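I have now played seven seasons of Wednesday night cricket for Barkar, and last week I was finally promoted from number eleven to number ten. The promotion came by text from our captain, Saqib Shaikh, and the whole text read "you're 10, Wajid has a bad knee." There are two Wajids on this team, Rajput and Niazi, and both of them have bad knees, so I spent most of the afternoon unsure who I should feel sorry for.

It was Rajput. He came anyway, sat in a lawn chair by the boundary with his leg up on a cooler, and coached.

We were playing Bondden, who beat us by 9 wickets in the spring and were very nice about it, which made it worse. They have matching hats. They stretch. Their opening bowler, Daniyal Rizvi, runs in from so far back that you have time to think over most of your choices in life before the ball gets there.

Saqib lost the toss, as he does, and we were put in to bat.

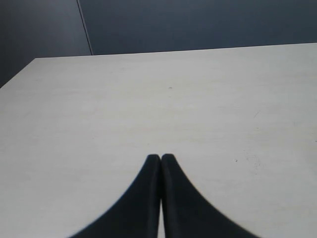

Why do we keep losing the toss? Saqib calls heads every single time, and every captain in the league has heard him say he thinks heads is "due," but the coin has so far declined to take an interest.

The top order went the way it usually goes. Kausar Memon hit two lovely fours through the covers, admired the second one a little too long, and was bowled by the next ball while still, I think, admiring it. Niazi ran himself out on the good knee. By the time I had found both my gloves (one was in Rajput's cooler, no comment) we were eight down and I was walking out in a helmet that belongs to the club and smells like it.

I'd like to report that the extra place in the order changed me as a player. I faced seven balls. Two of them hit the bat. One of those went between my own legs and past the keeper for a run, and I got a real cheer for it from the lawn chair – possibly the best noise I've heard in my adult life. Then Rizvi came back on, ran in from the next zip code, and that was me done. One run. My season total is now 4, so draw your own chart.

Bondden needed 61 and knocked them off before the lights came on. I dropped a catch at mid-on that Kausar described as "a pillow." She's right, it was. It came down slow and soft and I had so long to get under it that I started getting under it in several different places.

I did go home and look up catching drills, and I lost an hour to a forum thread called "soft hands" that has 3000 replies, most of them from two men who dislike each other. One says fingers up, one says fingers down. I tried both in the kitchen with a lemon. The lemon is fine. The fruit bowl is in two pieces. 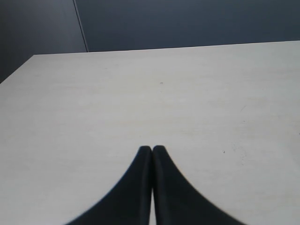
*Tips together, pointing up.*

Next week it's Nandska away, on the ground with the slope. Everyone has a theory about the slope. Rajput's theory is that you should bowl down it, and he has explained this to me more than once as if it were a secret. He says he'll be fit. Niazi says he won't be. Saqib hasn't sent the order out yet, and I've been checking my phone more than a number ten should.

If both Wajids are out I could bat at nine. I've started looking at helmets.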